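Lekuddale Technical Forum
Board: Workshops, Visits and Demonstrations
Topic: Open day at the Hovance repair hall, October: report and comments

tkeskinen (Moderator)
Members who registered for the October visit to the Hovance repair hall are invited to record their observations in this topic. For those unable to attend, the programme consisted of a short welcome by Bogdan Moldovan, a tour of the intake and testing benches, and a demonstration of the robot cell at work on desktop computers. The demonstration was given twice, in the morning and again after lunch.

The task shown was the handling of internal cable connectors. The arm held a small black connector in its fingers inside an opened Dell desktop, close to the power supply and the slotted metal rail. Hovance considers this the most awkward stage of its refurbishment line. The cell is being prepared to work alongside the staff at the bench, and the hall intends to continue with manual inspection of every machine.
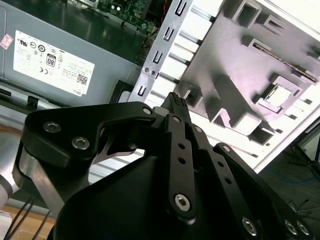

Connector handling inside a desktop case, Hovance open day.

Questions of a technical nature will be passed to Mr Moldovan, who has kindly agreed to reply here. Members are asked to keep to the subject of the visit.

Tyyne Keskinen

benchfour
I attended the morning session and wish to thank the hosts. The demonstration was well organised and the explanations were clear. I would nevertheless question the choice of task. A trained technician seats a connector of this kind in a few seconds, without looking at it for most of that time. The arm approached, stopped, withdrew a little and approached again. I accept that this was a demonstration, but I would not wish members to leave with the impression that the matter is settled.

orwell_lane
With respect to the previous contributor, I did not receive that impression at all. Mr Moldovan stated in his welcome that the cell was slower than a person and would remain so for the present. Speed was not the point under discussion. Our own workshop handles the same model of machine day after day, and the complaint I hear most often is of sore fingertips and wrists by the end of the week.

benchfour
The remark about speed was made before I had found a place to stand, and I may have missed it. My reservation about the task stands. If the aim is to spare people's hands, lifting and turning the cases would be the better place to begin.

p_hargate
Could somebody who stood nearer to the bench say how the approach to the connector was judged? From the back row only the arm could be followed. I should also be grateful to know whether the gripper is a purchased unit or was made at the hall.

bmoldovan
Thank you for the comments. I reply to Mr or Ms Hargate first. The fingers were designed here, and the plates were cut for us by Nieminen. We are on revision 7. The earlier revisions were too wide at the tip and could not reach past the rail without touching it. The control software is Lunik, which we have adapted for this work.

As to the approach, the position of the case is measured at the start of each run, and the remaining correction is made from the wrist camera and from the force felt at the fingers. The withdrawal noted by benchfour is deliberate. When the force rises before the expected depth is reached, the arm moves back and tries a slightly different angle.
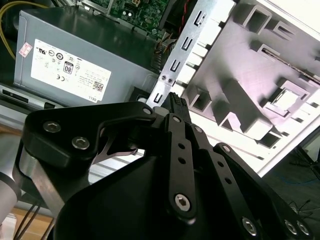 The difficulty is mainly one of room. With the power supply on one side and the moulded panel on the other, the fingers have to come in at a slant, and the connector must be held firmly enough not to turn while leaving its upper end free. We have found that a grip a little lower on the body gives a more even result, although it leaves less space for the joints of the fingers. Loose cables nearby are a further concern. A person moves them aside without thinking about it. The cell does not yet do so, and for the time being the operator arranges them before the run begins.

On the suggestion concerning lifting, I agree that it has merit. A lifting aid is on our list for next year.

p_hargate
That answers my question fully. It is "Mr", for the record.

orwell_lane
May I ask what record is kept of failed attempts? A cell which retries by itself may conceal a good deal of trouble from the person responsible for it.

bmoldovan
Every attempt is logged, including the retries, and the log is read each Monday by the shift lead. We have 3863 attempts on file for this connector. I am not able to publish the success rate until the figures have been checked, and I would ask members not to estimate one from what they saw on the day.

benchfour
An attempt count without a result tells us very little. I say this in a friendly spirit, but a visit to which the trade is invited ought to include the result.

tkeskinen (Moderator)
The point is noted and has been put to the hosts. I understand that a summary will be sent to those on the attendance list once it is ready. It will also be posted in the documents section of this board.

lowfell_repairs
Our firm could not send anyone in October. Is a second visit planned, and is there a limit on numbers? We would wish to bring two apprentices.

tkeskinen (Moderator)
A second visit is under discussion for the spring. The hall can admit 100 persons over the course of a day, in groups. Apprentices are welcome when accompanied, and sturdy footwear is required in the repair hall. Please send names to me by private message and I will hold them until the date is confirmed.

orwell_lane
Kindly add two from Orwell Lane to the same list. If the order of the day is still open, I would ask that the groups for the robot cell be made smaller, so that those behind can follow the work.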